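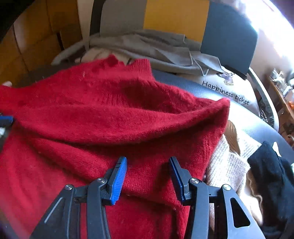

Hayley Hebden stopped believing in the capsule wardrobe the winter she owned 15 pieces of clothing and spent more on them than she had on the hundred they replaced. She had followed the plan to the letter, she told me, and by November she was buying duplicates because everything was always in the wash.

I have heard versions of this for two years. The plan is sold the same way each time. Empty your closet, keep what you love, buy a few good things to fill the gaps. The trouble sits in that last step, and the people who sell the plan also tend to sell the good things.

Take Clirkik, which charges $149 for a closet audit by video call. A stylist looks at what you own and sends back a list. I paid for one. My list told me to let go of nine items and pick up seven, and six of the seven linked to Branach, a knitwear label that shares an office with Clirkik in Bralgate. When I asked about this, a spokesman said the stylists recommend whatever they think is best. Perhaps they do.

Branach's pitch is that a costly sweater is cheap if you wear it enough. Cost per wear, they call it. Wear a $300 cardigan 300 times and it costs you a dollar a day. I tried to find anyone who had worn a cardigan 300 times. Damian Laskowska came closest, with a gray one he has had since college, and he got it at a church sale.

Knitwear is where the math falls apart first. Soft yarn pills. It pills under the arms and wherever a bag strap rubs, and price has less to do with it than the tag would like you to think. Shirin Kordestani has mended sweaters for a living for most of her life and she gets irritated when customers bring up quality. "They mean soft," she said. "Soft is short fibers. Short fibers come loose." Her advice was to wash less, fold instead of hang, and buy something a bit scratchy.

None of that fits on a checklist, so it rarely makes the plan. What does make it is the before and after total. One online group I joined asks new members to post theirs, and a man there reported going from 1,659 items, socks counted singly, to 33. People cheered. I asked what he did with the rest. He had put it in storage, at a monthly fee.

I still have my list from Clirkik. I let go of two of the nine.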